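Catégorie : Vie de l'association / Comptes rendus

Compte rendu de la réunion d'avril - section maquettes et papercraft de science-fiction

Début de séance à 18 h 30, salle du premier étage. Secrétaire de séance : Hernán Echeverri.

1. Approbation du compte rendu précédent

Le compte rendu de mars est approuvé avec une correction : le modèle en papier présenté en fin de séance était la navette de transport de la série Koltuvine, saison deux, et non le croiseur. Le fichier a été renommé sur l'espace partagé.

2. Projet de diorama : la station Vuvari

Le groupe poursuit la construction de la station Vuvari, vue dans les trois derniers épisodes de Koltuvine. La passerelle et le couloir d'accès sont terminés. L'anneau extérieur demande encore du travail : les segments imprimés à l'échelle prévue ne se raccordent pas, avec un décalage visible à chaque jonction. Deux causes sont évoquées, le réglage de l'imprimante et l'épaisseur du carton. Un essai sera fait avec un papier de 110 grammes doublé, avant de toucher aux gabarits.

La question de la couleur des cloisons est revenue. À l'écran, elles paraissent grises dans les scènes de jour et franchement bleues dans la salle de commandement. Plusieurs membres préfèrent s'en tenir au gris et laisser l'éclairage faire le reste. D'autres font remarquer que les photos de plateau publiées dans le livret du coffret montrent bien une teinte bleutée. Décision : gris pour les couloirs, gris-bleu pour la salle de commandement. Un nuancier sera apporté à la prochaine séance.

Le nombre de pièces à découper pour l'ensemble de la station est arrêté à 214, hors figurines. La découpe est répartie par planches entière, chacun garde ses planches jusqu'au montage - pas d'échange en cours de route, on a déjà perdu une coursive de cette façon. 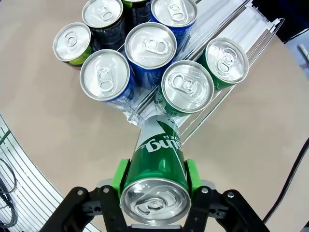 Les planches de la baie d'amarrage seront envoyées par courriel avant la fin du mois. Ceux qui ne peuvent pas imprimer en A3 sont priés de le signaler au secrétaire. Le format A4 avec raccord reste possible pour les murs droits, il est déconseillé pour la coupole.

3. Plans du vaisseau Rengifo

La première version du patron du Rengifo a été distribuée en mars. Retours reçus :

- les languettes de la tourelle arrière sont trop courtes et se décollent ;
- la numérotation saute une pièce entre le nez et la cabine ;
- la verrière est difficile à plier proprement, même en marquant le pli au stylo sans encre ;
- l'échelle indiquée sur la page de garde ne correspond pas à celle du diorama.

Le patron sera repris sur les trois premiers points. Pour l'échelle, la discussion a été plus longue. Le Rengifo n'est jamais montré à côté d'un personnage debout, sauf dans la scène du hangar, où la perspective est trompeuse. La longueur donnée dans le guide officiel de la série contredit celle que l'on déduit du nombre de hublots. Le groupe choisit de suivre les hublots. La mention « échelle approximative » sera ajoutée sur la page de garde.

4. Projection du pilote et débat

La projection de l'épisode pilote de Koltuvine est maintenue. Elle sera faite en version originale sous-titrée, le fichier en version française présentant un décalage du son dans la seconde moitié. Le débat qui suivra portera sur le retour de l'actrice principale dans le rôle de l'amirale, annoncé pour la suite de la série. Les avis sont partagés dans le groupe : certains y voient une bonne manière de relier les deux séries, d'autres auraient préféré un équipage entièrement nouveau. Il est rappelé que les membres qui n'ont pas vu la dernière saison seront présents et qu'il convient d'éviter d'en raconter la fin.

Boissons et en-cas sur place, comme d'habitude.

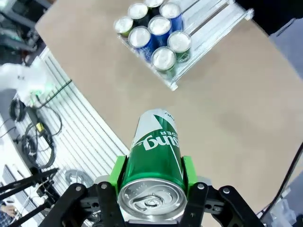
Canette verte tenue debout, languette visible sur le couvercle.

5. Salon Kamside

La section disposera d'une table au salon Kamside, dans la partie réservée aux clubs. La table mesure 3 mètres. La station Vuvari y sera exposée même si l'anneau n'est pas achevé - dans ce cas, on présentera la moitié montée et les segments restants à plat. Un atelier de pliage est proposé aux visiteurs, avec un petit modèle de capsule de sauvetage réalisable sans colle. Âge conseillé : à partir de 8 ans.

Le transport du diorama se fera en deux caisses. Les figurines voyagent à part, dans leur boîte. L'électricité n'est pas fournie sur la table ; l'éclairage de la salle de commandement devra fonctionner sur piles.

6. Questions diverses

Demande d'un membre pour ouvrir un second projet consacré aux décors de films des années soixante-dix. La proposition est bien accueillie, mais reportée après le salon.

Les lames de cutter usagées sont à déposer dans la boîte métallique du placard et pas dans la corbeille.

Le fichier de la tourelle corrigée sera mis en ligne par Hernán Echeverri dès que l'essai de montage sera terminé.

Fin de séance à 20 h 15. Prochaine réunion en mai, même salle, même heure.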